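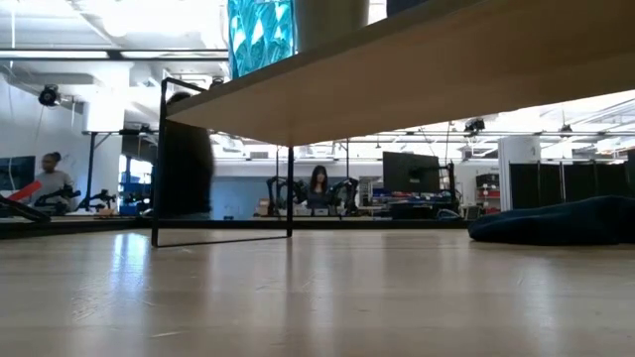 Building a two-arm bench robot in a shared workshop
Speaker notes, Tegwen Voyle, September 2026

Slide 1. Hello

Thanks for having me! I'm Tegwen, I build things in a shared workshop, and for the past while the thing has been Drellach, a pair of hobby-sized arms that sort screws, hold parts for soldering and (on a good night) pass me a spanner. Ask for hands: who's got a half-finished arm at home? Wait for the laughs, then move on.

Slide 2. Why two arms

One arm is a lovely project, but it spends its life chasing parts across the bench. Give it a partner and the second arm can hold the part still. My first proper grin came in May, when the left arm held a bit of aluminium tube and the right one slid a rubber cap on the end. I rang my mum.

Slide 3. What it cost

Motors were the big spend. I paid $275 for the first set of Delteck servos and then $200 for the second, bought from another member who'd moved on to kites. The brackets are printed. The controller is a Najjar board I already had in a drawer. Say clearly that tools aren't in those numbers, someone always asks.

Slide 4. The base, or how I lost a fortnight

Slow down here, this is the useful bit. I clamped the first arm to a folding table and every fast move set the whole lot swaying. I retuned the software for almost 10 evenings before I thought to put my hand on the table. Bolt it down! Heavy bench, through-bolts, big washers. If your space won't let you drill the benches, a thick sheet of ply with clamps front and back does pretty well.

Slide 5. Wiring

Show the before and after loom photos. Points to hit:
Leave slack at every joint, then run the joint to both ends of its travel by hand.
Separate power supply for each arm. Sharing one gave me brownouts whenever both shoulders lifted together.
Label both ends of every cable. Labels in texta rub off, so use printed ones.
Emergency stop within reach of where you stand, and a second one for whoever's helping.

Slide 6. Software

Flasari is the little program I wrote to record a movement and play it back. You move the arm by hand, it saves the joint angles, and it repeats them. No clever maths on the first version and it was still a thrill. Stopping the arms from hitting each other came later: I drew a line down the middle of the bench and only one gripper can hold the token for crossing it. Crude, but I love it.

Slide 7. Demo

Check first: both stops out, speed at slow, nobody leaning in. Run the cap-and-tube routine. If the right arm misses, home both arms and go again, don't fiddle with the offsets in front of everybody (learnt that one last time). Play the backup video if it misses twice.

Slide 8. What's next

Softer fingertips, I'm trying silicone in printed moulds. A camera over the bench so parts needn't start on the same mark. Printed files and the wiring diagram are on the workshop's shared drive, and I'm happy to go through them after with anyone who wants to stay back.

Questions. Repeat each one into the mic.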